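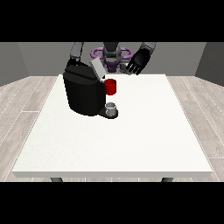 Seven rules and a coffee machine

Csenge Veres wrote the simulation rules at Durora, all seven of them, and admits that two exist only to settle arguments. The first says a task must pass 100 runs in simulation before anyone mentions hardware. "It used to be 80," she says. "Then people started rounding."

Coffee is the standard test. Veres likes it for the hand that has no job at a given moment. "Write down where the idle hand goes. Everyone specifies the busy one."

Her colleague Lukian Tkachuk wanted an eighth rule, on naming files. They talked it over in June - at length, by his account.

"He can have it when he follows the other seven," Veres says. Tkachuk puts his own score at five, maybe six if rule four is read kindly.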